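Leftovers fridge check, Sunday night (Pirkstead kitchen)

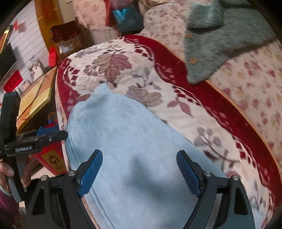 Light blue cloth on the floral sofa throw.

Fridge temp: 38. OK, and I checked it twice!
Turkey soup: OK. Kudo tub, lid on tight, good till Wednesday.
Gravy: TOSS. I can't remember making it - so out it goes.
Rice: OK, but I'm eating it tomorrow for lunch.
Stuffing: reheat to 165 all the way through (my Samesow thermometer reads a little low, so I go a bit over).
Raw chicken: MOVED to the bottom shelf, on a plate this time.
Door seal: sticky near the hinge, wiped it down. Look again in May.
Freezer: 6 bags of stock, two with no label. Ugh, my fault.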